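Accueil Listes Archives Fils Auteurs Recherche
Catégorie : Préhension / Incidents et correctifs
Temps de lecture : 2 min

Objet : Re: [simu-prehension] Perte de prise pendant le dégagement vertical

Bonjour,

> Depuis le passage au nouveau solveur, la pince lâche l'objet pendant la
> remontée, sans alarme. Le contrôleur garde l'état « saisi » et termine le
> cycle, dépose comprise. Même comportement avec un pas de 2 ms ou de 4 ms.
> Quelqu'un d'autre sur la version de juin ?

Reproduit chez nous, sur la scène Gevard, pince à deux doigts parallèles, commande en position à 1000 Hz. Sur 400 cycles, la prise se perd dans environ 2 % des cas, toujours entre la fin de fermeture et le point de dégagement.

Deux défauts distincts à mon avis.

Le premier est côté contact. À l'import du modèle Rostino, le coefficient de frottement des doigts est écrasé par la valeur par défaut de la scène. À vérifier dans le fichier exporté et non dans l'éditeur, qui continue d'afficher l'ancienne valeur.

Le second me gêne davantage. Le drapeau « saisi » est levé sur seuil d'effort en fin de fermeture, puis n'est plus réévalué. Un objet perdu ensuite ne change rien : la trajectoire se poursuit à pleine vitesse. En simulation on perd un cycle. Sur la cellule Prineck, le même module pilote le matériel, et une pièce lâchée en hauteur passe inaperçue jusqu'au contrôle suivant – je demande donc que le ticket soit reclassé en sécurité.

Contournement provisoire : relire l'ouverture des doigts et l'effort à chaque période, forcer l'arrêt si l'un des deux sort de la plage pendant 4 périodes consécutives. Le filtre Adjei fourni avec le module ne convient pas, il lisse trop et masque la chute d'effort.

Je n'ai pas testé avec le préhenseur à ventouse. Si quelqu'un a des journaux d'effort non filtrés, je suis preneur – format brut de préférence.

Vue simulée jointe.
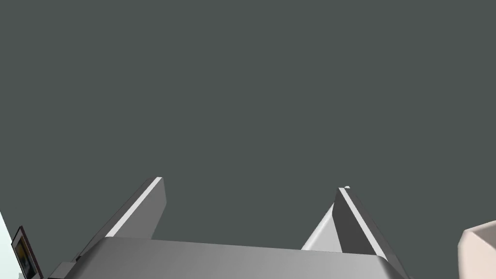 Pince en simulation, rien entre les doigts.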